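Bristotero Gripper Kit: Product Evaluation
Student project report, July 2018
Ojārs Dzene and Wian Makhubela

1. Purpose

Our course asked each pair to pick a commercial automation product and decide whether a small school lab should buy it. We chose the Bristotero kit, sold by Prorumden. It is a two-finger parallel gripper with its own software, and it comes with a mounting bracket and a printed manual. We were loaned one set for 11 days in June.

The sales page says the kit can handle "everyday packaged goods" without custom fingers. That was the claim we wanted to look into.

2. Setup

Installation took us one afternoon. The manual covers the wiring well but skips a step in the software, where the gripper has to be registered before the arm will accept it. We lost most of an hour to that. Support answered our e-mail the next morning and sent a corrected page.

We worked with light snack bags, a wicker basket and a cardboard box with a hinged lid. Soft bags seemed a fair choice. They change shape when squeezed and have no flat sides to line up with.

3. Work at the table
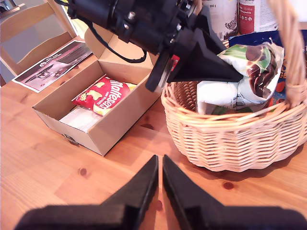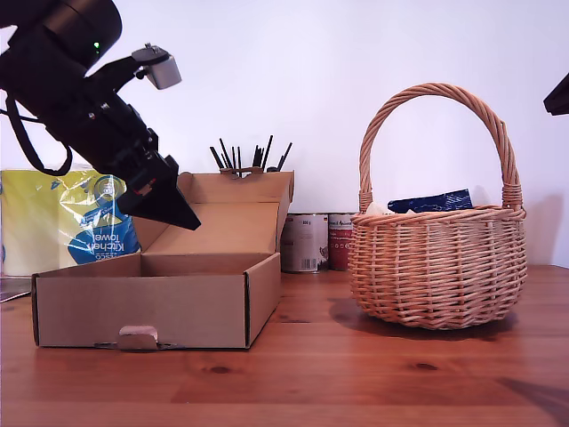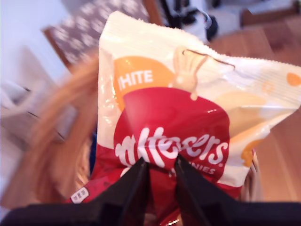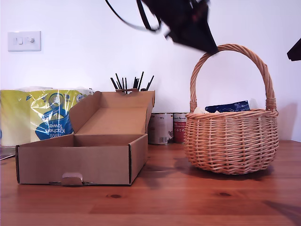
Figure 1. Work with the gripper. The third picture shows a Maltesers White Bunnies bag held between the fingers.

4. What we found

The wedge shape of the fingers is good for getting in between things. On a bag, the grip depends on where you take hold. Low down, the plastic folds up between the fingers and gives them something to hold. Near the sealed edge there is less material, and we preferred not to pick there.

The basket was harder to plan for than the box. Its arched handle limits the angles the arm can come in from, and we had to add 3 extra waypoints to our path to stay clear of it. The box only needs its lid folded back.

The force setting has 4 levels. We stayed on the second for bags. The levels are not given in newtons anywhere in the manual — we would have liked that for the report.

5. Cost and comparison

Our quote for the kit was $1,004 without shipping. The Madard gripper was the other one on our list. It costs less but has no software included, so we would have had to write the control part ourselves.

6. Recommendation

We recommend the kit for a school lab that already owns an arm. A lab starting from nothing should ask for a bundle price first. Spare fingers are sold only in pairs, and our quote did not include any.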